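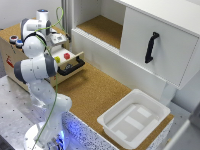

# Ablösesummen sind Buchungsgrößen, keine Noten

Wenn ein Verein einen Spieler verpflichtet, steht in der Meldung fast immer dieselbe Reihenfolge: Name, Alter, Vertragslaufzeit, Ablöse. Die letzte Angabe ist die am wenigsten gesicherte und die am häufigsten zitierte. Ich halte das für einen Fehler in der Berichterstattung und für einen größeren in den Gremien der Vereine, die sich davon leiten lassen.

Eine Ablösesumme bezeichnet den Preis für die vorzeitige Auflösung eines laufenden Arbeitsvertrags. Sie hängt an der Restlaufzeit, an der Liquidität des abgebenden Vereins, am Datum innerhalb der Transferperiode und an der Zahl der Interessenten. Die sportliche Qualität des Spielers geht in diese Rechnung ein, aber als eine Variable unter mehreren. Derselbe Mittelfeldspieler kostet mit vier Jahren Restvertrag ein Vielfaches dessen, was er sechs Monate vor Ablauf kostet. Gelaufen ist er in beiden Fällen gleich viel.

## Was in der Bilanz passiert

Der aufnehmende Verein aktiviert die Summe als immateriellen Vermögenswert und schreibt sie linear über die Vertragslaufzeit ab. Wird der Vertrag verlängert, verteilt sich der Restbuchwert auf die neue Laufzeit, und die jährliche Belastung sinkt. Der abgebende Verein verbucht die Differenz zwischen Erlös und Restbuchwert sofort als Ertrag. Bei einem Spieler aus der eigenen Jugend liegt der Buchwert in der Regel bei null, der Erlös ist also vollständig Gewinn.

Daraus ergibt sich ein Anreiz, der mit Fußball wenig zu tun hat. Ein Sportdirektor, dem im Frühsommer ein ausgeglichenes Ergebnis fehlt, verkauft den Neunzehnjährigen aus dem eigenen Haus und behält den Achtundzwanzigjährigen, dessen Restbuchwert über dem erzielbaren Preis liegt. Der Verkauf des Älteren würde einen Verlust offenlegen, den es wirtschaftlich längst gibt. Der Verkauf des Jüngeren schafft einen Gewinn, der sich nicht wiederholen lässt.

Celtmont hat in den vergangenen beiden Sommern genau das getan. Zwei Außenverteidiger aus dem eigenen Nachwuchs gingen, der Jahresabschluss war positiv, und in der Rückrunde spielte auf der linken Seite ein gelernter Innenverteidiger. Der Verein nannte das auf der Mitgliederversammlung eine strategische Neuausrichtung des Kaders. Ich nenne es Periodenverschiebung.

## Die Frage der Raten

Hinzu kommt die Zahlungsweise. Eine gemeldete Summe sagt nichts darüber, wann Geld fließt. Üblich sind Raten über mehrere Spielzeiten, dazu Bonuszahlungen, die an Einsätze, Klassenerhalt oder Qualifikation gebunden sind. Wer beides zusammenzählt und als Ablöse meldet, addiert sichere und bedingte Beträge und ignoriert den Zinseffekt. Manche Vereine verkaufen die offenen Raten mit Abschlag an einen Finanzierer. Auch dieser Abschlag taucht in keiner Transfermeldung auf.

Delia Radu hat für ihren Newsletter 385 Wechsel aus den beiden obersten Spielklassen ausgewertet und die gemeldete Summe mit den später in Abschlüssen erkennbaren Zugängen verglichen. Ihr Befund: Die Abweichung ist am größten, wenn beide Vereine die Meldung selbst lanciert haben. Das überrascht mich nicht. Der Verkäufer will hoch verkauft, der Käufer günstig gekauft haben, und die kursierende Zahl ist der Kompromiss zweier Presseabteilungen.

Man kann gegen solche Auswertungen einwenden, dass Konzernabschlüsse Zugänge zusammenfassen und die Zuordnung zu einzelnen Spielern unsicher bleibt. Radu weist selbst darauf hin und lässt strittige Fälle weg. Der Einwand spricht im Übrigen für mehr Offenlegung.

## Marktwerte helfen nicht weiter

Als Gegenmittel werden gern modellierte Marktwerte angeboten. Gromora liefert den Vereinen einen Index auf einer Skala bis 100, Sulon arbeitet mit Preisspannen. Beide Verfahren haben ihren Platz in der Vorauswahl. Beide sind jedoch an vergangenen Transferpreisen kalibriert und übernehmen damit deren Verzerrungen. Ein Modell, das aus Ablösesummen lernt, sagt Ablösesummen voraus. Für die Frage, ob ein Spieler einer bestimmten Mannschaft in einem bestimmten System nützt, liefert es keinen Beitrag.

Brauchbarer wäre eine Größe, die intern ohnehin vorliegt: die jährlichen Gesamtkosten je Spieler, also Abschreibung, Gehalt, Handgeld und Beraterhonorar, bezogen auf die tatsächlichen Einsatzminuten. Danach sieht mancher ablösefreie Zugang teuer aus. Yule hat im September einen Stürmer ohne Ablöse geholt und wurde dafür gelobt. Über Handgeld und Honorar schwieg die Mitteilung, und beides fällt bei ablösefreien Wechseln erfahrungsgemäß höher aus, weil der Spieler den gesparten Betrag mit verhandelt.

## Was sich ändern müsste

Die Ligen könnten verlangen, dass jeder Wechsel nach einem einheitlichen Schema veröffentlicht wird: fester Betrag, Fälligkeiten, bedingte Zahlungen mit Obergrenze, Beraterhonorar. Die Daten liegen den Verbänden im Rahmen der Lizenzierung weitgehend vor. Das übliche Gegenargument, Wettbewerber gewönnen Einblick in die Verhandlungsposition, trägt nicht weit. Die Wettbewerber sprechen mit denselben Beratern und kennen die Größenordnung meist vor dem Medizincheck. Uninformiert bleiben die Mitglieder, die über die Entlastung des Vorstands abstimmen.

Für Redaktionen wäre ein erster Schritt einfacher. Ist die Summe nicht belegt, gehört sie nicht in die Überschrift. Ist sie belegt, gehört die Restlaufzeit des alten Vertrags daneben.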